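Call for participants: reading aloud group for adult learners of English

The Tamiritz Neighbourhood Centre is looking for 30 adults who want to practise reading aloud in English. I came to this country without confidence in my pronunciation, and a group like this one has helped me very much. Now I organise it together with Denise Tunstall.

We meet in the Pesterau Room for 2 hours each time. Please bring your own water and a pen.
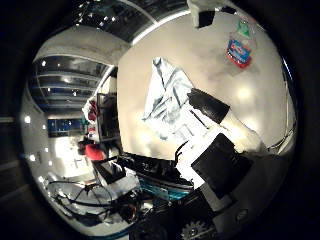
Who can apply

You should be 18 or over and able to read a short newspaper article. Your accent is not important to us. We welcome parents, shift workers and retired people, and we try to put neighbours in the same group.

Every participant receives a reader of 200 pages, to keep. The texts are mostly short stories and letters,

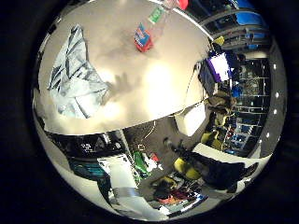
with some recipes and bus notices for the beginners. In April we had also poems, and these will come back if enough people ask.

How to apply

Write a few lines about yourself and leave them at the front desk, 381 Patard Street, before June 29, 2024. There is no fee.
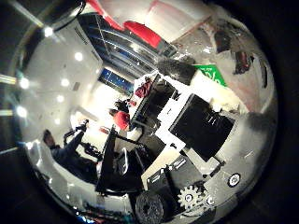
Tamiritz Neighbourhood Centre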